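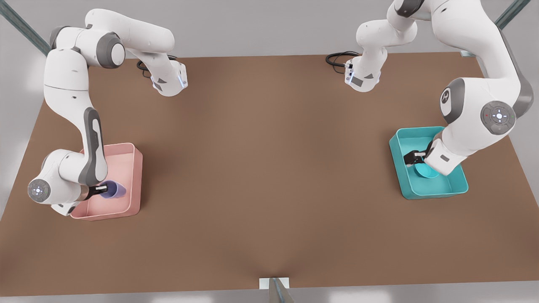 Bolger Street Hall, kitchen and store room
Monthly check, January
Checked by: Brenda Clegg

Fire extinguisher, kitchen: OK. Gauge in green, tag signed.
Fire blanket: OK.
Exit sign, rear door: FAIL. Lamp out. Replacement ordered from Cerkico.
Rear door opens fully: OK, but it sticks at the bottom. Needs planing.
Emergency lights: OK. Tested at 8 p.m. with the main lights off.
First aid box: Short on burn dressings and tape.
Gas shutoff: OK. Label is peeling.
Extension cords: One removed, cracked plug. Do not put it back in the drawer.
Shelving, store room: Loose bracket on the left side. Keep paint cans off the top shelf until fixed.
Floor mats: OK.

Comments
Elba Acuña has the key to cabinet 4. Ask her before ordering tape. The exit sign must be working before the Sunday supper. Door still open from last month's list.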